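Home > Money and Accounts > Gift Cards and Store Credit

Gift card says balance is 0 but I never used it. Who do I go after, the store or the card company?

Asked by Dae-han Ban
Fri 8 May
3 answers

My aunt gave me a Vulero gift card for my birthday in February. It has 70 dollars on it according to the receipt, which she still has. It is the kind you can spend at a bunch of different stores. I put it in a drawer and forgot about it until this week.

I went to use it at Rakena, which is on the list of stores printed on the back, and the cashier said it was declined. I figured the card reader was bad. When I got home I typed the card number into the balance page and it said 0.00. There is one purchase on the history from 16 days after she bought it, the full amount, at a store called Storkus. I have never heard of Storkus. It looks like an online store for phone parts.

The silver strip over the PIN was still on when I got the card. I scratched it off myself before I checked the balance.

I called the number on the back and waited on hold for most of my lunch break. The person said that since the card was used with the right PIN it counts as a valid purchase and they can't refund it. They told me to talk to the store that sold it. The store that sold it (a grocery store near my aunt) told me to talk to the card company.

What I want to know:

Is there any way to get the money back, or is it just gone?
Does my aunt have to be the one who makes the claim? She paid with her credit card.
Should I file a police report over this amount? It seems like a lot of trouble but I will do it if it helps.

I don't want to make my aunt feel bad, so if there is a way to do this without her that would be best. If not, I'll tell her.

Answer 1
Marked as helpful by the person who asked
Cameron Ruawai

I worked the customer service desk at a supermarket for three years and saw this a lot. Somebody took the card off the rack, got the number and PIN, covered the PIN back up with a new sticker, and put it back. Then they keep checking the balance until a customer buys the card and it gets activated. The replacement scratch strips are cheap and most of them look fine. An unbroken strip doesn't prove much either way.

The first person you talk to on the phone usually can't approve anything. You need to get it in writing and you need it to go to the department that handles fraud or disputes. Call again and say these words: "I am reporting an unauthorized transaction and I want to open a dispute." Don't say "my card has no balance," because they treat that as a balance question. Get a case number before you hang up. If they won't give you one, ask for a mailing address or an email for disputes and send it there.

You will want to have the following ready:

The card itself. Do not throw it out, even though it's empty.
The receipt and the activation slip. Some stores print these as one long receipt and some print two. The activation slip has the date and time the card was loaded.
A copy of the transaction history showing the Storkus purchase.
A short statement of what happened, with dates.

Take a clear picture of the front and the back of the card. If the print is small, take the back in two shots. Lay it flat near a window and keep the flash off, since the numbers on these are often shiny and the flash wipes them out. Keep the pictures to yourself and the card company. I have seen people post the whole card number in a public comment asking for help.

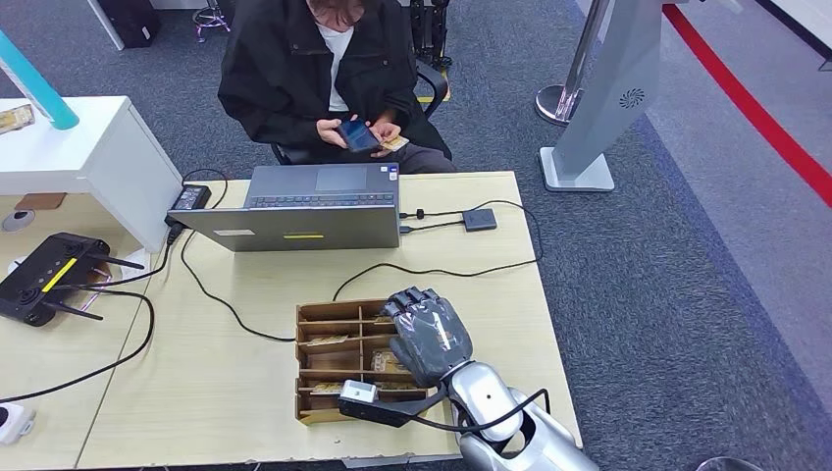

For the history page, save it as a PDF from a computer if you can. The page on a phone usually cuts off the store name or the time, and you want both. Write down the date you saved it too. Some of these companies only show the last few months, so do this part today and not next week.

The receipt matters more than anything else on that list. You will have to ask your aunt for it, so I don't see how you keep her out of it completely. I would just tell her the card was tampered with at the store. People don't usually take it personally.

Then go back to the grocery store in person and ask for the store manager, not the service desk. Go on a weekday morning if you can. Managers have some room to fix things, and if they have had other complaints about that rack they will already know about it. I can't promise they will do anything. Ours would replace the card maybe one time out of three, and it depended a lot on who was on shift.

You can also contact Storkus. Give them the date, the amount and the last four digits of the card, and tell them it was a stolen card number. They won't tell you who placed the order, but they may add a note to it, and that helps if the card company calls them.

On the police report - yes, file it, but do it online if your city has that. It is a short form for something this size. They are not going to investigate it. You want the report number, because some card companies ask for it before they will move.

Answer 2
JustAskingMarge

Your aunt should dispute it with her credit card bank. She paid for a gift card that had working money on it and didn't get one. I did this with a Justotier card and it was refunded. It took up to 3 billing cycles, I don't remember exactly.

She has to be the one to call because it's her account. There is a time limit for disputes and February was a while ago so she should not wait. Some banks say no because the store did technically sell her the card. Worth trying anyway.

I would wait until you hear back from the card company before she does that, though. If both of them pay you it turns into a mess.

Comment on Answer 2
Cameron Ruawai

I agree with most of this but I would not wait on the card company. They can sit on a case for a long time and the bank's deadline keeps running. Have her call the bank now and ask what the last day to dispute is. If it's close, file it. If one of them pays, you tell the other one to close theirs.

Comment on Answer 2
Dae-han Ban

I told her. She still has the receipt and the activation part is stapled to it. She is going to call the bank tomorrow. The card company gave me a case number this time when I used the wording from the first answer, and they want everything sent by email. No police report number needed so far, but I filled out the form anyway.

Answer 3
tbone_in_ohio

this is why i only give cash

Related questions
Store went out of business, is my gift card worth anything
Can a gift card expire if there is no date on it
Credit card dispute denied, can I appeal
Lost the receipt for a gift card, can the store look it up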